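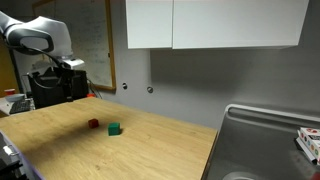
I've gone down into the Enville caverns in March for six years running, always on a Sunday, and every year I come back up with mud in my ears and a stronger opinion about the lights. My family has heard it plenty of times by now, so it's your turn.

For anyone who hasn't been, Enville is a show cave, which means you buy a ticket and a nice young person in a helmet walks you along a concrete path and points at things. I love it. I love the handrails and the gift shop and the way the kids go quiet at the bottom of the long stairs (my own included, and they don't go quiet for much). I'm not one of those people who thinks a cave only counts if you had to crawl through it on your belly. But the lights stay on the whole time, all day, every day the place is open, and I think they ought to be turned off a good deal more than they are.

Walk up to any of the lamps in the lower gallery and look at the rock beside it. It's green. Moss and algae are growing on limestone that should never have seen a plant in its life, and the people who work in caves have a word for it, lampenflora, which sounds like a lady who sings in a hotel bar. It spreads wherever the light lands. You can scrub it, and they do, and it comes back, and the scrubbing isn't kind to the rock either.

My friend Blagoje Kneževič guided at the Skumthorpe cave for years before his knees gave out, and he remembers when they moved to lamps on timers there. A guide would press a switch going into a chamber, and the lamps would shut themselves off behind the group. People complained at first! They'd turn around for one last picture and find the room gone. Then, he says, they started slowing down and looking properly while they had the chance, and the letters stopped coming. He's a proud man and may be improving the story a little, but I believe the main part of it.

Now, I do want to be fair to the other side, which in my house is represented by Valquíria Falcão, my neighbor and the only person I know who reads municipal safety rules for pleasure. She points out that a path with 50 steps and a wet handrail is no place for somebody's grandmother to be standing in the pitch black. She's right about that. So leave the path lights on, low and dim, down by the feet where they do some good. It's the big floods I'm after, the ones aimed up at the ceiling so that every stalactite looks like it's waiting for its close-up.

And while we're on the subject, the pink and blue bulbs at Nurndale have to go. I've been twice, and both times I came out unable to tell you what color the cave is. A formation that took thousands of years to grow can manage without a tint.

What I'd really like is for every show cave to give visitors two minutes of real darkness. Enville gives you maybe ten seconds, with the guide talking all the way through it, and then everyone laughs and the lights come back. Ten seconds is only long enough to be startled. Give it a while longer and you start hearing the drips, one close by and another a long way off, and you get some idea of how big a room you're standing in. My youngest held my hand in there last time and whispered that she couldn't tell if her eyes were open. She still brings it up at supper. She has never once brought up the ceiling.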